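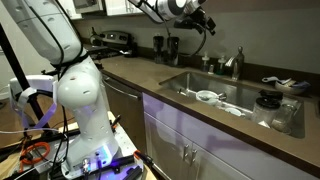
Kitchen, counter and sink area.

Long hot water delay at kitchen sink, options?
Posted in: Plumbing > Hot water
Aug 4, 2024

deadleg_dan
Single-storey brick veneer in Plavstead, slab on ground. Gas storage heater is outside on the laundry wall. The kitchen is at the far end of the house. Copper hot line runs up the laundry wall, through the ceiling space and back down behind the kitchen cupboards. I measured the run with a tape from inside the roof and got 30 metres of DN20, then a short DN15 drop to the sink.

Time from opening the tap to hot water at the spout is 95 seconds with the tap fully open, first thing in the morning. In February it was a bit better, as the pipe in the roof is already warm by then.

Options I have looked at:
Recirculating pump at the heater with a return line.
Pump under the sink using the cold line as the return.
Small electric heater under the sink.
Repipe the kitchen branch in something smaller.

The bathroom and laundry are close to the heater and have no problem. I would like opinions from people who have lived with one of these for more than a year. 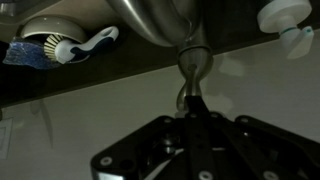

Kitchen tap, spout end.

valveseat
What is the flow rate at that tap? Put a bucket under it and time it. The volume of water sitting in your pipe is fixed, so the delay depends on how fast you can push it out. If the flow is poor you may be able to cut the wait without touching the pipework.

Also check the isolation valve under the sink. Mini stops get left half closed by installers all the time.

deadleg_dan
Did the bucket test. Cold is fine, hot is noticeably slower. Both mini stops are fully open. I have not had the spout apart and I can't see any obvious place to unscrew an aerator.

valveseat
If cold is fine and hot is slow through the same spout, the aerator is not your restriction. Look at the hot side only: flexible hose, cartridge inlet, mini stop, then the tempering valve if there is one on that line. What is your water hardness?

deadleg_dan
The council figure is 151 mg/L as calcium carbonate. The tempering valve only serves the bathroom. Kitchen and laundry are straight off the heater.

copperhead72
151 is moderately hard but nothing unusual. I would still pull the hot flexi. I have taken hoses off sinks in Fairweather, on similar water, where the inner liner had collapsed and the bore was down to a slit. From outside the hose looked new. It's a cheap part. Turn the mini stop off, put a towel down, and hold a bucket under the fitting.

Don't reuse the old washers.

sump_n_else
Agree with checking the hose, but it won't fix this. Thirty metres of DN20 holds a lot of water. Add the heat that goes into the cold copper on the way and you have to run off well over the static volume before the spout is properly hot. Even with good flow he'll be waiting close to a minute. The pipe is oversized for one sink.

I'd repipe. Run a dedicated DN15 from the heater straight to the kitchen, insulated the whole way. No moving parts, no power, no controls.

ringmain
Repiping through a roof space when the line is sound is a lot of work for a partial result. You would roughly halve the volume and still be waiting. A return line with a pump on a timer gives you hot water almost straight away.

I have had a Landholm pump on mine for six years. Timer set for mornings and evenings. I have replaced it zero times and cleaned it once.

sump_n_else
And what does your gas bill look like? A loop that length loses heat whenever the pump runs, and in a ventilated roof in winter it loses a lot. Storage heater relights to make up for it. You have moved the waste from the water bill to the gas bill.

ringmain
The loop is lagged, and the timer keeps it off most of the day. The increase was small enough that I couldn't separate it from normal variation between quarters. I accept that isn't a measurement.

sump_n_else
No, it isn't. I'd want meter readings with the pump off for a month and on for a month, same season.

kettle_descaler
Has anyone mentioned check valves? If you go with a return line it needs one, otherwise you can draw cool water back through the return when the kitchen tap is opened. Position matters too. Put it close to the heater, after the pump, with a union on each side so you can service it.

The version that uses the cold line as the return is one I would stay away from. You get tepid water from the cold tap for a while after it runs. Fine for washing up, unpleasant if you are filling a glass.

copperhead72
Seconded. Had a customer ask me to remove one for exactly that complaint. Some have a thermostatic crossover which closes at a set temperature, but there is still warm water left in the cold branch.

Check local rules as well before you fit one. Ask your water authority, don't go by what the box says.

deadleg_dan
Ruled out then. We drink from that tap.

What about the under-sink heater? There is a power point in the cupboard for the dishwasher, and room beside the waste pipe.

valveseat
Works well if it is plumbed in line with the existing hot, so the small tank covers the first draw and the main heater takes over once the run is warm. The tank must be big enough to cover the cold slug. If it's too small you get hot, then cool, then hot again, and that is worse than a plain wait because you don't expect it.

kettle_descaler
I have a Neltelen one, fed from the cold only. Much simpler. The kitchen has no connection to the main heater any more. Long-term running cost depends on your tariff. The relief valve drain needs somewhere to go, so plan that before you buy. It took me longer to route the drain than to hang the tank.

Mine drips at the relief valve during heat-up. That is normal expansion.

ringmain
Fed from cold only means a big sink takes more hot water than the small tank holds. We fill a stockpot and a sink back to back most nights and it would run out.

kettle_descaler
We have a dishwasher and rarely fill the sink. It has run out three times that I can remember, always with visitors in the house. Depends how you use the kitchen.

sump_n_else
You have also added a second tank with its own anode and its own relief valve. More parts to fail inside a cupboard.

copperhead72
All true, and it is still less work than your repipe.

deadleg_dan
Update. Pulled the hot flexi this afternoon. Liner was pinched near the crimp at the tap end, and there was white scale in the mini stop. Replaced both hot and cold hoses, and the mini stop on the hot side. Hot and cold now fill the bucket at the same rate as far as I can tell.

I haven't got a fair time for the delay yet, as the line was still warm from doing the work. Will time it tomorrow morning before anyone uses the laundry.

valveseat
Use the same method as before. Tap fully open, same position on the lever, and stop the clock at the same temperature if you have a probe.

sump_n_else
Is any of that roof section lagged? You never said. If it's bare copper, lag it before you spend money on anything else. It won't shorten the first wait of the day, but the second draw half an hour later will be much better.

deadleg_dan
Bare except for the first couple of metres at the heater. The ceiling insulation was pushed aside when the downlights went in, so most of the pipe is sitting in open air on the trusses.

copperhead72
Lag it then. Closed-cell sleeve, the thickest you can fit past the truss webs. Tape the joints, and mitre the elbows so you don't leave gaps. Do it in the cool part of the day.

ringmain
And if you are up there with the sleeve already on your shoulder, price the return line at the same time. Same trip, same dust.

sump_n_else
Or price the DN15.

deadleg_dan
Lagging first. I'll get a price on the in-line tank and one on the return line, and post both when I have them.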